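Zip-top bag

A zip-top bag is a flat bag of thin plastic film that closes along one edge with a strip pressed together by hand. It is also called a zipper bag, a resealable bag or a press-seal bag. The bags are used for food, small hardware, clothing, paperwork and travel items, and are sold in boxes for the home or packed with goods by the manufacturer.

Construction

Most household zip-top bags are made of low-density polyethylene. A single web of film is folded and the sides are welded with heat, so that the bottom of the bag is usually a fold and the two sides are seams. The closure is formed from two plastic profiles, one on each inner face of the opening. One profile is a ridge and the other is a groove. Pressing them together snaps the ridge into the groove, and pulling the lips apart releases it.

Bags meant for the freezer use thicker film and often have two ridges set side by side. Slider bags have a small clip that rides along the closure and does the pressing. Bags for garments and bedding may have a row of small vent holes so that air can leave when the bag is laid flat.

The lips above the closure are often made in uneven lengths, which makes them easier to find and separate with the fingertips. Some makers give the two profiles different colors, so that a gap in the seal shows as a break in the blended color.

Household use

In the kitchen the bags hold cut vegetables, bread, cheese and portions of meat. Liquids such as soup are commonly frozen flat on a tray and then stood on edge, like files in a drawer. Outside the kitchen the bags are used to keep sets together: screws with the bracket they belong to, spare buttons with a coat, charging cables with their adapters, puzzle pieces from a damaged box.

The home storage handbook Small Things in Order, by Drahomíra Jurčo and Ctibor Polák, sorts household bags into 3 groups by what they hold: food, parts and textiles. It advises against moving a bag from one group to another once it has been used. The same handbook recommends a paper label placed inside the bag, facing out, as ink on the film tends to rub off.

Clear film is preferred for most of these uses because the contents can be read without opening the bag. An empty clear bag takes on the color and pattern of whatever it lies on, and is easily overlooked on quilted or embossed cloth. Sorting is easier on a plain surface, with the filled bags kept apart from the empty ones.
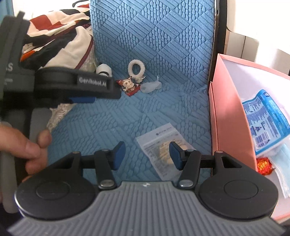
Filling and closing

A bag is easiest to fill when the top is folded outward into a cuff. The cuff keeps crumbs, grease and powder off the closure, where even a few grains can hold the profiles apart. For loose goods the bag may be stood in a jar or a measuring cup.

To close the bag, it is laid flat and pressed along the strip from one corner to the other. Air is pushed out with the palm before the last inch is sealed. Another method, used mostly for meat, is to lower the open bag into a bowl of water up to the strip, so that the water presses the film against the contents.

Textiles need more room than their folded size suggests. Marcela Hrnčiar, writing in the trade newsletter Wornance, gives the rule of leaving 2 inches of empty bag above a folded shirt or pillowcase. Overfilled bags tend to open at the corners, where the profiles are crushed flat by the side seams.

Care and reuse

Bags that have held dry goods can be washed in lukewarm water with dish soap, turned inside out and hung over a bottle or a wooden spoon until dry. Hot water can warp the profiles. Bags that have held raw meat, fish or eggs are normally thrown away. A worn bag shows whitening along the bottom fold, small holes near the side seams, or a closure that parts when the bag is tipped.

Polyethylene film is accepted at some store drop-off points but is often excluded from curbside recycling, where it tangles in sorting equipment. Slider clips may have to be cut off first.

Safety

Thin film can block the nose and mouth of a small child, and large bags commonly carry a printed warning. Ordinary storage bags are not made for boiling or for use in an oven. Directions for microwave use differ between makers and are printed on the box.

See also

Food storage
Garment bag
Plastic film
Vacuum bag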